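The Flarley Letter
23 September 2024

Paper on the walls, paste in my hair

Okay, so I finally did it. After two years of carrying the same curled-up sample around in my bag (it had a coffee ring on it by the end, and a bus ticket stuck to the back), I wallpapered the downstairs hall. By myself! Well, by myself plus a lot of phone calls.

I grew up in a house where every wall was the color of oatmeal, and I think that's why I go a bit silly in front of a pattern book. Leaves, birds, stripes, I want all of them. When I wrote in June that I was thinking of going big and leafy in a very small space, I expected you all to talk me down. You did the opposite. The inbox was full of people egging me on, plus one very stern message about moldings that I'm still a little scared of.

The one thing everybody wanted to argue about was how much paper to order. I'd measured the hall twice and come up with two different answers, so I asked.

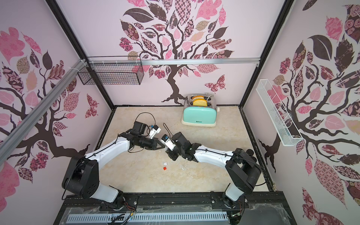
Ngân Phùng wrote back that you should work out your rolls, add one, and then add another if the pattern is bigger than your head. Big designs eat paper, she said, and you lose a long strip off nearly every length just getting the branches to meet. Her other tip was to check that the batch numbers match before you open anything, and to do it in daylight, at the store, while they're still being nice to you.

She was so right about the batch numbers. One of my rolls was from a different batch and it was a touch grayer than the others. The folks at Skoltau swapped it without any fuss, but it meant a second trip out there on a Saturday, and the parking lot on a Saturday is a special kind of misery. I paid $40 a roll, by the way. There's a gorgeous one by the register for $90 and I had to walk past it with my eyes shut.

Then there's the business of where to start. I'd always figured you begin in a corner and just keep going. With a small pattern you can get away with that, but with a big one you want the showiest bit where people will look first, so you start there and work outward both ways. I made tiny paper cutouts and moved them around on a drawing of the hall for an entire evening. My tea went cold. I had the best time.

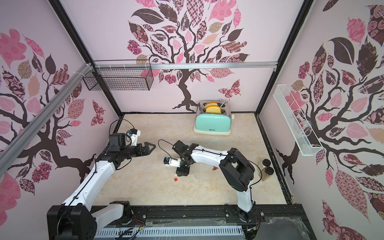
Trees on pale pink, with a patterned butterfly to the right of the big trunk.

Now for the messy part. Wash the walls first. I know, I know, it's boring, but I ran a sponge over mine and the water came out the color of gravy. Fill the holes, let the filler dry all the way (overnight, not "through lunch," ask me how I know), sand it, and wipe off the dust. Then put on a coat of primer. I skipped primer in the bathroom at our old place on Edlow Street and the seams opened up like a zipper before the first winter was out.

And find yourself a good flat surface to work on! I started on the floor and my knees quit after one strip. I ended up borrowing my neighbor's old pasting table, which wobbles if you so much as breathe on it but is exactly the right height.

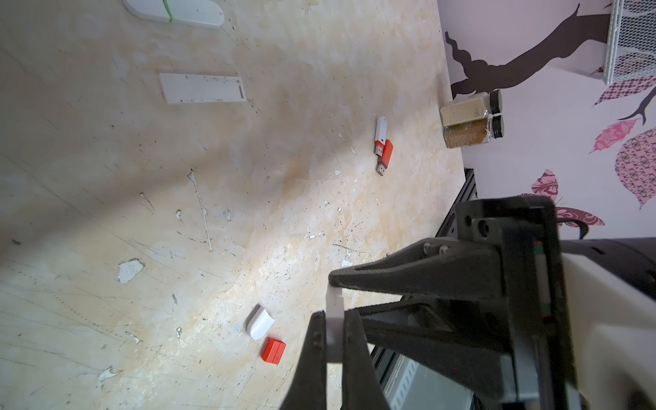 Photo: Flarley Letter picture file

Mix the paste thinner than you think you should. Mine was like cold oatmeal the first time and it left lumps under the paper that I could feel with my palm. The second bucket was smoother, and I let each strip rest folded over on itself for a few minutes so it could soak. My first strip went up crooked all the same. I'd trusted the door frame to be straight. It's an old house, what was I thinking? Draw a plumb line. Use a level. Trust no door frame!

Fresh blades are the other thing. I went through a whole pack, a new one every couple of cuts, and the edges around the light switch came out so neat that I keep making visitors look at them. (Turn the power off before you go anywhere near a switch with wet paper, please.)

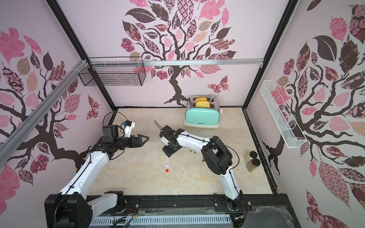

Pale pink paper with stylized trees on three sides.

So the question I'm chewing on now is whether to stop at one wall or go all the way around the next room. Mrs. Đinh from down the street came by with plums and told me one wall is for cowards. My sister thinks three walls of anything gives her a headache. I'm leaning toward the plum side of the argument, but the spare room gets so little light that I might try a sample behind the door and live with it until the weather turns.

If you've papered a dark room, write and tell me what you used. And if anyone wants a half roll of the leafy green, it's on my porch, just knock.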